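Zuleica Macedo has spent two years at Stevance trying to get machines to clear up after people. Asked whether one could do her kitchen tonight, she says no. "It'll wipe a flat surface. Give it a wet tea towel and you'll be there till September."

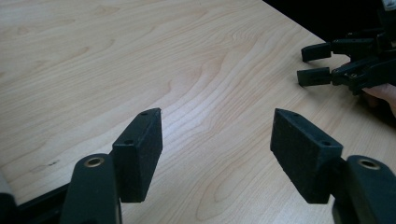 Folding is the job she gets asked about most. Her team has recorded 381 attempts by hand, and she thinks they need 1,000 before the results mean much. The black pads on the fingers matter more than people expect, she says – "a shirt hem is thin, and bare plastic slides off it." A pale wooden table makes life easier too. "Real homes have patterned cloths and crumbs."

Shop work may come sooner. Her colleague Dirceu Falcão would start with shelves. "Boxes keep their shape," he says. "Socks don't."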